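Sorting, Pairing and Folding Socks
Household Guidance Sheets, Clornuvier Residential Services
Last reviewed 20/05/2022 by Amra Stoyanova, Linen and Laundry

This sheet sets out the method used for residents' socks in the laundry rooms at Kakon House and Carretero House. It applies to everyday cotton and knitted socks. Compression stockings and medical hosiery are covered by a separate sheet and should not be folded in the manner described below.

What you will need

A clear, flat surface at waist height
A shallow tray or drawer insert for finished pairs
A second tray for single socks
A mesh bag for each resident, marked with the room number

Before you begin

Check that all items are fully dry. Thick ribbed cuffs hold moisture longer than the foot, and a sock that feels dry at the toe may still be damp at the top. Return any damp item to the airer. Socks should not be placed on radiators.

Turn every sock the right way out before pairing. Matching is slower when some are inside out, as the reverse of a patterned knit can look quite different from its face.

Sorting

1. Empty one mesh bag at a time. Do not combine bags from different rooms.
2. Separate plain socks from patterned ones.
3. Lay plain socks out by colour, then by length. Dark navy and black should be compared in daylight or under the bench lamp.
4. Lay patterned socks with the heel facing the same way, so that stripes and motifs can be compared side by side.
5. Place any sock without a partner in the singles tray, together with its room number.

Pairing striped socks

Striped socks need a little more care. Compare the order of the colours from the cuff downwards, and not only the colours themselves. Several makers sell sets in which the same yarns are used in a different order on each pair, and these are easily confused. Where the order agrees, check the cuff depth and the heel colour before treating the two as a pair.

Folding

1. Place one sock on top of the other, heels together, and smooth both from toe to cuff.
2. Fold the toe up to the base of the cuff.
3. Fold once more, so that the cuff forms the outer layer.
4. Stand the folded pair upright in the tray with the fold uppermost.

Pairs should not be rolled into a ball by turning one cuff over the other. This stretches the ribbing, and the cuff will in time fail to hold its place on the leg.

When moving a folded sock, take hold of a narrow part of the fabric and support the upper part of the bunch. Multicoloured knits should be held lightly, as loose threads on the inside may catch and pull.

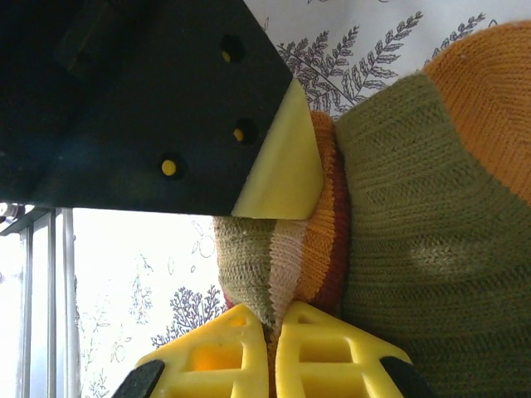 Striped knit sock, folded and held, with olive-green, pale pink, orange and maroon bands.

Storing

Fill the tray from back to front, with patterned pairs behind and plain pairs in front. The standard Lastero drawer insert is 300 mm wide and 200 mm deep and should not be packed so tightly that pairs have to be forced in.

Single socks

Singles are kept for 3 months and then offered back to the resident. Those collected in August are held until the autumn linen check. Please do not discard a single sock without asking its owner.

Questions about this sheet should be addressed to the Linen and Laundry office, extension 261.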